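Frequently Asked Questions: The Clerkow Kitting Study

These are the questions we get most often about the study and its results. Page last updated October 16, 2024.

What was the study about?

We wanted to know whether a two-arm robot learns a kitting task better from whole demonstrations or from demonstrations cut into short segments at each grasp and release. Kitting means picking the right parts out of bins and putting them together in a tray so that a person or another machine can assemble them later.

What did you find?

With the same amount of training data, the policy trained on segments completed 175 of 200 test kits. The policy trained on whole demonstrations completed fewer, and most of its failures came late in the kit, after several parts were already in place. Both policies were good at the first pick.

What is Clerkow?

Clerkow is the name of our segmentation method and the code that goes with it. It reads the gripper opening and the arm speed, marks the points where a grasp or release happens, and saves each piece with a short text label. It does not use the camera images to find the cuts.

What is Larholm, then?

Larholm is the dataset. Clerkow is the method, Larholm is the recordings. People mix them up, including in citations. Please cite the one you used.

How many demonstrations did you record?

Each operator recorded 40 full kits. Demonstrations with a dropped part were kept if the operator recovered the part and finished. They were thrown out if someone had to reach in by hand.

Who recorded them?

Estrella Montes and Souad Naciri did the teleoperation. Guadalupe Serrano wrote the segmentation code, Stefaniia Horobets ran the tests, and Eustaquio Bañuelos leads the project.

Did the operators need training?

Yes. Both practiced for a week in June before we kept anything. Early recordings are slower and have long pauses, and a pause can look like a release to the segmenter. Those recordings are not in Larholm.

How do you decide that a kit is complete?

Every part on the kit list has to be inside the tray when both arms return to their rest position. A part hanging over the rim is a failure. We do not score neatness, and we do not check whether the electronics still work.

Did you test on parts the robot had not seen?

Yes, in a separate test of 40 kits with motors and harnesses that were left out of training. The segment policy handled the new motors well. It had trouble with the new harnesses, mainly the longer ones. We report this test separately and it is not part of the 200.

Why are wire harnesses so hard?

A rigid part stays in the pose where the camera saw it. A harness changes shape as soon as a finger touches it, and the connector you need may not be near the place where you grasp. Harnesses also do not respect bin borders. The long red, black and yellow bundle lies across both right-hand bins and runs under the right gripper, so a policy that treats each bin as its own region has no clean answer for where that part is. We left starting layouts of this kind in the test set. Removing them would raise the success rate and make the result less useful. 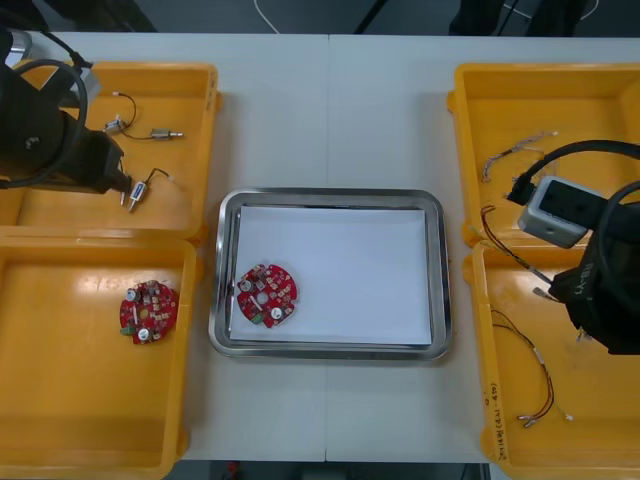

Arm assignment is fixed in our setup, and it affects the results more than we expected. The left arm is responsible for the bins on its side, and the right arm does the same on the other side. With motors and a round red board in the left bins and wire harnesses in the right ones, the two arms are learning quite different skills, and their error rates should not be compared as if they measured the same thing. The steel tray between the two columns is the only area both arms share. One arm waits while the other is over the tray.

Can I use Clerkow with a single arm?

Yes. Set the second arm to "none" in the configuration file. The tray waiting rule is then ignored.

Does it work with suction grippers?

We have not tested that. The segmenter expects a finger opening value, so you would need to replace it with a vacuum signal.

Is there a connection to the Leblanc benchmark?

We use the Leblanc rules for resetting bins between trials. Our scoring is different, so the numbers should not be placed in the same table.

Will there be a follow-up?

We are working on harness picking with the arm assignment left open, so that either arm can take any part it can reach. There are no results to share yet.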